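From: Nelli Saarinen
To: Maltdale woodwork list
Subject: Re: oil or soap on a light table top?

Paavo Mäkelä wrote:
> We bought a secondhand table for the reading room in Brota and the
> old varnish has to come off. I would like to keep the wood as light as
> it is underneath. My brother says linseed oil, the man at Nieminen says
> hard wax. Has anyone used plain soap? And does it hold up to coffee?
>
> Paavo

Paavo,

Linseed oil will turn it yellow, and it keeps getting darker for years. I did a bench with it once and it went the color of weak tea by the second winter. If you want it to stay pale I would leave the oil out.

I have used soap flakes on two tables. Dissolve 4 tablespoons in a quart of hot water, let it cool to a thin jelly, wipe it on with a cotton cloth, and wipe off what is left after a few minutes. Let it dry overnight. I put on five coats the first week and then one whenever the top starts to feel rough.

Coffee does mark it if it sits. Most rings come out with the same soap and a white pad, rubbed along the grain. Red wine is harder – I have one spot that I ended up sanding.

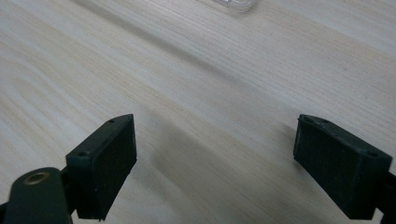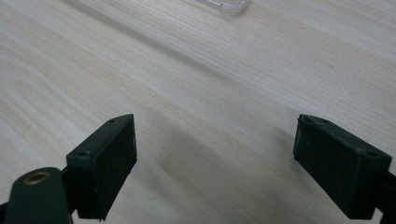 Pale wood with the grain running at a slant, both pictures

On the varnish, I would scrape first and sand after. Start at 120 if the scraper leaves ridges, then 180, and stop there. Finer than that and the soap doesn't seem to get in as well. Wet the top once before the last sanding so the fibers stand up, or you will feel them after the first coat.

The hard wax from Nieminen is fine too, and less work in a room where people put cups down all day. Ask if they have the one with a little white pigment. The can of Cistel I tried was clear and it darkened my sample more than I wanted. Try it on the underside before you decide.

I have half a bag of flakes left over if you want to do a test patch. I'm home most evenings after 6.

Nelli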